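인쇄하기 | 이메일로 보내기

집안일 시연 데이터 모을 때 에피소드를 어디서 끊어야 하나요?

질문자: Esperanza Arroyo
등록일: 2024년 9월 12일

안녕하세요! 모방학습용 집안일 시연을 모으기 시작한 지 얼마 안 된 사람입니다. 저희 팀 이름은 Tulla이고, 사람이 머리에 카메라를 쓰고 평소처럼 집안일을 하면 그 영상에서 손 궤적을 뽑아 정책 학습에 쓰는 방식이에요. 6월에 시작해서 지금까지 쓰레기봉투 갈기 작업만 229개 모았습니다. 생각보다 훨씬 재미있어서 요즘 퇴근하고도 계속 돌려보고 있어요.

그런데 검수를 하다가 막혔습니다. 작업 지시문에는 "휴지통 봉투를 교체한다"라고만 적어 놨더니 사람마다 시작과 끝이 전부 다릅니다. 어떤 분은 새 봉투를 털어서 벌리는 데서 시작하고, 어떤 분은 뚜껑 여는 것부터, 또 어떤 분은 찬 봉투를 묶어서 현관에 내놓고 오는 것까지 한 에피소드로 찍어 주셨어요. 길이가 제일 긴 건 170초나 됩니다.
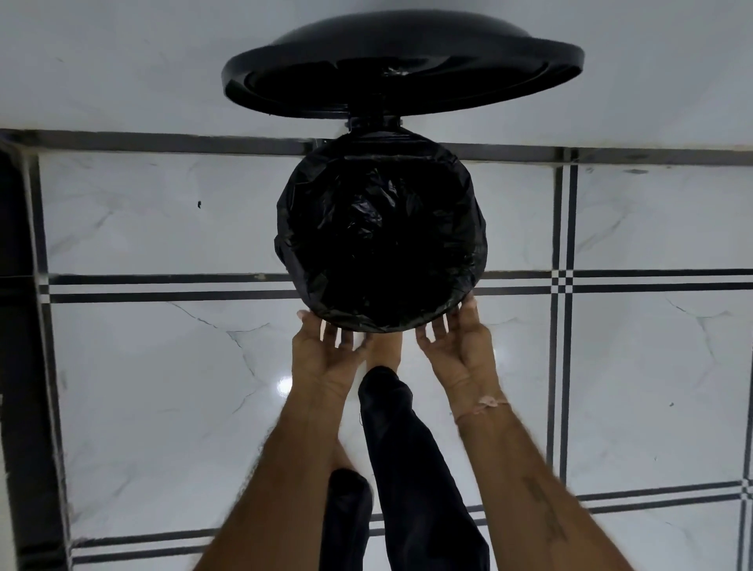
라벨링은 제가 혼자 하고 있는데 하위 동작 이름을 "열기", "꺼내기", "씌우기", "정리" 네 개로 잡았어요. 문제는 "씌우기"와 "정리"의 경계입니다. 봉투가 통 안에 들어가 있고 양손 손끝이 앞쪽 테두리에 닿아 있는 이런 순간을 저는 처음에 "씌우기"로 넣었다가 다음 날 보고는 "정리"로 바꿨어요. 한 장만 놓고 보면 비닐을 당기는 중인지 그냥 손을 갖다 댄 건지도 모르겠더라고요. 발도 통 아래쪽으로 뻗어 있어서, 페달형이면 발 동작도 따로 라벨을 둬야 하나 싶고요. 로봇은 바퀴 달린 베이스에 팔 두 개라 페달을 밟을 수가 없습니다.

여쭤보고 싶은 건 세 가지예요.
1) 에피소드를 짧게 여러 개로 쪼개는 게 나은지, 길게 두고 구간 라벨만 다는 게 나은지
2) "씌우기"와 "정리"를 나누는 기준을 다들 어떻게 잡으시는지
3) 검은 봉투에 검은 통이면 버려야 하는지. 손 추적은 잘 되는데 봉투 가장자리 분할이 엉망이에요.

도구는 Kirkmont 라벨러를 쓰고 있습니다. 경험담도 환영해요!

답변 1
작성자: Belmiro Teixeira
채택된 답변

오, 쓰레기봉투! 저 이 작업 정말 좋아합니다. 얇고 구겨지고 매번 모양이 다르니까 어려운데, 그래서 모을 맛이 나요. 저는 Haldane이라는 작은 프로젝트에서 비슷한 걸 1000개 조금 못 되게 모아 봤습니다.

1번부터요. 촬영은 길게, 저장도 길게, 학습에 넣을 때만 잘라 쓰세요. 처음부터 잘라서 저장하면 나중에 기준이 바뀌었을 때 원본으로 돌아가기가 너무 힘듭니다. 저희가 그랬어요. "꺼내기" 끝을 다시 잡으려고 보니 뒤쪽 2초가 이미 잘려 나가고 없어서 통째로 다시 찍었습니다. 대신 시작 자세와 끝 자세는 지시문에 적어 두시고요. 저희는 "양손을 허리 높이에 두고 1초 정지"를 앞뒤에 넣었는데, 이것만으로 자동 분할이 꽤 잘 됐습니다. 현관에 내놓고 오는 부분은 아예 다른 작업으로 빼는 걸 추천합니다. 걷는 구간이 섞이면 머리 카메라가 크게 흔들려서 손 궤적 품질도 같이 떨어져요.

2번은 저도 오래 고민했는데, 손 모양으로 나누면 끝이 안 납니다. 물체 상태로 나누세요. 저희 기준은 이렇습니다.
- 씌우기 끝: 봉투 입구가 통 테두리를 한 바퀴 다 넘어간 첫 프레임
- 정리 시작: 바로 다음 프레임
- 정리 끝: 양손이 비닐에서 떨어진 첫 프레임

올려 주신 사진은 보이는 데까지는 비닐이 테두리 밖으로 넘어와서 양옆에 뭉쳐 있네요. 저라면 일단 "정리" 후보로 표시하고 앞뒤를 30프레임쯤 넘겨 본 뒤에 확정합니다. 손바닥이 위로 향해 있고 손가락이 벌어져 있는데, 이 자세는 테두리 밑으로 비닐을 잡으러 들어갈 때도 나오고 놓고 빠질 때도 나와서 정지 화면으로는 구분이 안 돼요. 하루 만에 라벨이 바뀐 건 이상한 일이 아닙니다 ㅎㅎ 경계 프레임에는 정지 이미지로 라벨을 달지 않는다는 규칙 하나만 추가하세요.

발은 별도 트랙으로 두세요. 손 라벨과 섞지 말고 "페달 접촉 있음/없음/안 보임" 정도로 충분합니다. "안 보임"이 꼭 있어야 해요. 머리 카메라로는 손이나 팔에 발이 자주 가려지고, 이 사진도 왼손 때문에 발이 일부 가려져 있잖아요. 베이스가 바퀴면 어차피 뚜껑은 팔로 열어야 하니까, 손으로 뚜껑을 여는 시연을 따로 모아서 "열기"만 바꿔 끼우는 방법도 있습니다. 저희는 그렇게 했고 뒤 단계는 페달 시연을 그대로 썼어요.

답변 2
작성자: Marcelino Alcaraz

3번만 답합니다. 버리지 마세요.

검은 통에 검은 봉투는 실제 집에 흔한 조합이라 빼면 나중에 배포할 때 그대로 당합니다. 분할이 안 되면 분할 라벨만 비워 두고 손 궤적은 쓰면 됩니다. 저희 Watilano 데이터는 검은 봉투 영상 97개를 그렇게 처리했습니다. 바닥이 밝은 타일이면 통 바깥 윤곽은 그나마 잡힙니다. 문제는 봉투와 통 사이 경계인데, 비닐은 번들거리니까 조명을 옆에서 하나 더 주면 주름에 하이라이트가 생겨서 사람이 찍기는 수월해집니다. 다만 광택 타일은 바닥에도 반사가 생기니 각도 보면서 하세요.

그리고 머리 카메라 광각이면 왜곡 보정부터 하고 손 좌표를 뽑으세요. 타일 줄이 가장자리에서 휘어 보이면 좌표도 같이 휩니다. 내부 파라미터는 카메라마다 따로 재야 하고요.

답변 3
작성자: Julián Sarmiento

저는 그냥 하위 동작 없이 통으로 학습시켰는데 봉투는 잘 안 됐고 수건 개기는 됐습니다. 이유는 모르겠어요. 데이터가 적어서 그랬을 수도 있고요. 참고만 하세요.

질문자 댓글 (Esperanza Arroyo)
와, 다들 감사합니다! 물체 상태로 나누는 기준 바로 적용해 보려고요. 229개 전부 다시 봐야 하는데 이상하게 신나네요. 발 트랙에 "안 보임" 넣는 건 생각도 못 했어요. Belmiro 님, 혹시 봉투 입구 뒤쪽이 열린 뚜껑 쪽이라 잘 안 보일 때는 "한 바퀴 다 넘어감"을 어떻게 판정하세요?

└ Belmiro Teixeira
뒤쪽이 안 보이면 앞과 양옆이 넘어간 시점으로 잡고 "추정" 태그를 답니다. 추정 태그 붙은 건 평가 세트에는 안 넣어요. Kirkmont면 구간마다 사용자 태그를 달 수 있을 거예요. 메뉴 위치는 기억이 안 나네요.

인쇄하기 | 이메일로 보내기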